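About Us

So, hi! I run Stuseo, a small school where grown-ups learn to bind books by hand. We've been on the upper floor of the old Strömberg building since March, and if you've ever wandered past the bakery and smelled glue mixed in with the bread, sorry, that was us.

I came to this sideways. I was working in the office at Drillora, typing up orders all day, and I bought a falling-apart cookbook at a yard sale (printed in 1913, spine gone, somebody's gravy all over the pudding chapter). I wanted to fix it. I did a terrible job! But I couldn't stop thinking about how the pages were sewn, so I took a class, then another one, then I was teaching my neighbors on my kitchen floor and my family wanted the floor back. 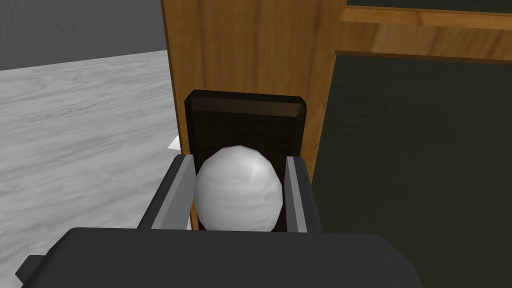
The beginner course runs six evenings. You start with a plain pamphlet, one needle and a length of waxed thread, and you take it home the same night. By the end you'll have sewn a proper hardcover notebook with 128 pages, and you'll have opinions about paper grain, which your friends will be very patient about. Classes are four people at most. I tried bigger groups and I spent the whole time running from one tangled thread to the next.

If you already know your way around a bone folder, come to the repair table instead. Bring a book you love and don't mind practicing on. I won't touch anything rare or worth real money, please take those to a conservator.

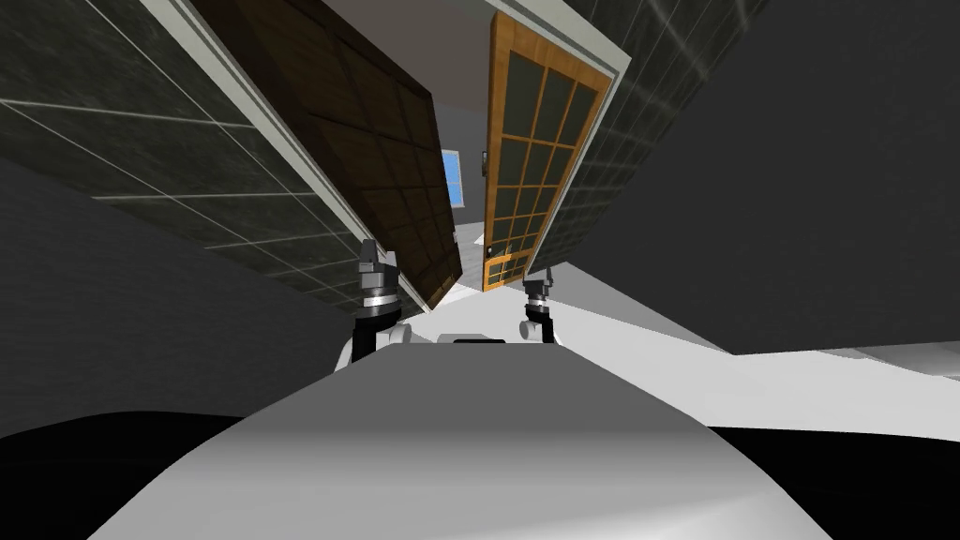 Dravier wrote to us after the spring course that the sewing was easier than expected and the gluing was much, much worse, and could we please spend a whole evening on corners? Fair point. We do now. Corners get their own night, right after the one for covers, and there's plenty of scrap board so you can mess up a few before you do the real thing.

Other stuff people ask me. Yes, tools are included, and so is the paper. No, you don't need to be crafty. Left-handed is fine (I am too, so half my demos look backward to everyone else). Wear something you don't love, paste gets on sleeves. If you miss an evening, let me know and we'll find you a spot in the next round.
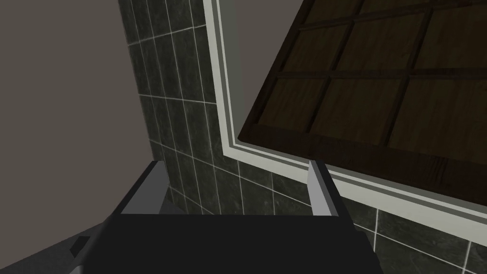
2 min read

A bit about how we do things. I keep the prices low enough that I can't afford fancy leather, so we mostly use cloth, and I like cloth better anyway. Offcuts go in the big drawer and anybody in a class can dig through it. Some of my favorite covers came out of that drawer, including a striped one I still use for grocery lists.

New dates go up on the sign-up page as soon as I've worked them out, and there's a waiting list if the one you want is full. Write to me through the contact form with any questions. I answer in the mornings, before my hands get sticky.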